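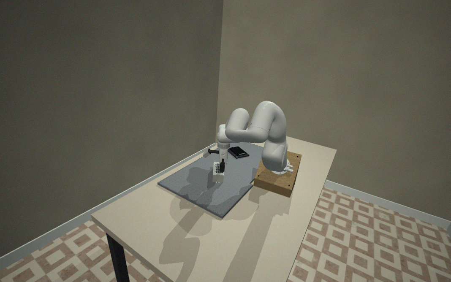 ## 01/11/2022, planner day

Spent the morning on the Fekach planner and most of the afternoon undoing what I did in the morning. The job is still the same one: get the simulated arm to come straight down onto the white rack, and do it from any start pose without the path swinging wide.

The new cost term for joint travel went in first. It behaves well in the open, but close to the rack it prefers to roll the wrist, because a wrist roll is cheap. I raised the weight on the last joint and lowered the weight on the shoulder. After that the approach was vertical in most runs, though slow. Ran a batch of 511 starts over lunch. The log shows 6 failures, all of them timeouts in the inverse kinematics, and 4 of those came from the same seed region. I'll cap the restarts and see if that clears it.

Also found that the collision model still had the old padding around the mat. It was treating the mat as thicker than it is, so any goal near the surface was thrown out before the solver even looked at it. Fixed in the config and pushed to the Lomance branch. The padding should be read from the scene file. I've written that down as a separate ticket so I don't start on it tonight. 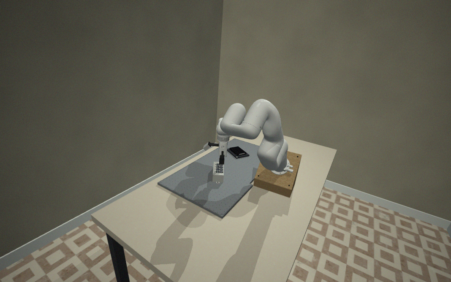

Farzana Sheikh thinks I'm tuning the wrong layer. Her view, sent in a long message while I was making tea, is that the planner is fine and the controller is smoothing the last few waypoints until the descent turns into a curve. She wants the commanded and measured joint positions on one plot before anybody changes another weight. Fair enough. I had only been looking at the commanded ones.

So I made the plot. She is partly right. There is a lag on the elbow in the final stretch and it gets worse when the speed limit goes up. Dropping the limit near the goal takes most of it out. Still left is a small sideways drift that the plot doesn't explain, and I suspect the timing of the state messages.
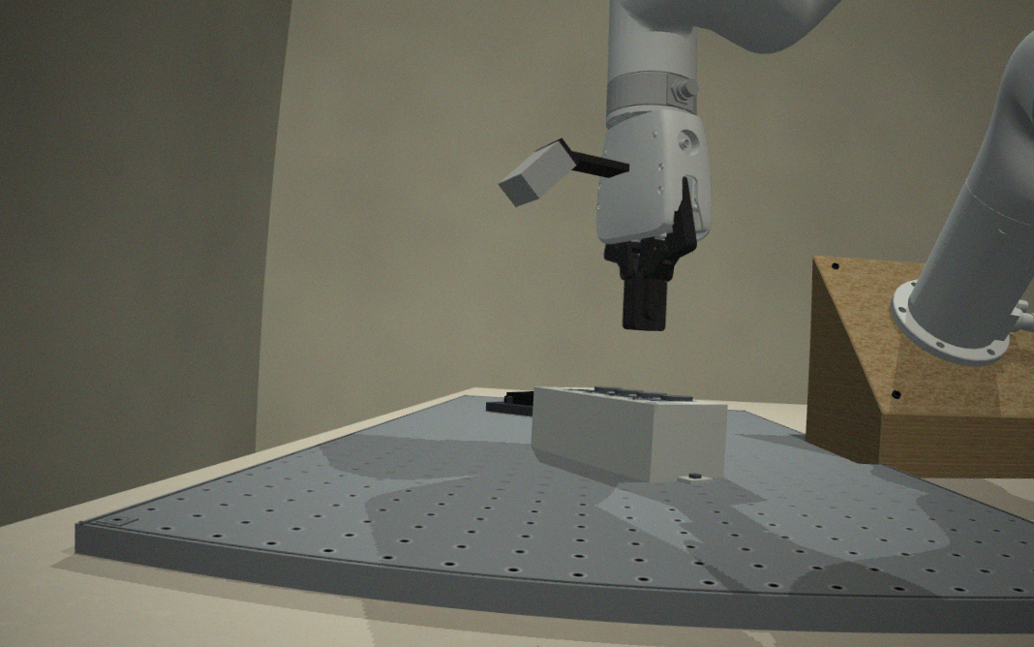 Perception is tomorrow's problem, but I made a start on the Clukeo pose estimator after supper. It wants a clean outline of the rack, and it gets confused by anything with a repeated pattern nearby. The plate under the block is a regular grid of small dark holes, so the edge detector fires all over it. Masking by height ought to work better than masking by colour, as the block stands up from the plate and the shadows don't. I tried one threshold, got half the block back, and stopped there.

To do:

- cap IK restarts at 2 and rerun the batch
- log timestamps on the state messages
- height mask, second try
- answer Pawłowska about the licence for the solver

Closed the laptop with the rerun still going.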